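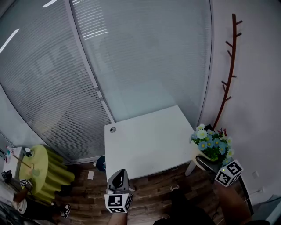
Recording in the small office: hand-held gripper in one hand, marked cube in the other.

Nanirness desk-tasks set, README

Nanirness holds 516 recordings of small office chores made by staff at Trakness with hand-held grippers. It was collected to train the arm that now does part of the evening reset: clearing side tables, returning tools, putting small items back on shelves. Last updated May 30, 2024.

Contents
recordings/ — one folder per session, 154 sessions
poses/ — gripper track per recording, from the cube markers
notes/ — comments typed by the person recording
splits.txt — train and test lists

What changed at work
Before the project, whoever left last did the reset. Staff now record new chores during paid hours, and the arm repeats the ones it has learned. Two people moved from front desk duty to checking its work the next morning. No jobs were cut, but the late shift is shorter, and some staff lost evening pay they had counted on. Their comments are in notes/ and were not edited.

Known problems
Frosted glass and ceiling lights cause glare in the Pledum room.
Markers drop out when a hand covers the cube. Poses are left blank there — do not fill them in.
Left-handed recordings are few.

Use
Load with the Barbu reader, version 2 or later. Staff may ask for their recordings to be removed, so check for a new release before training.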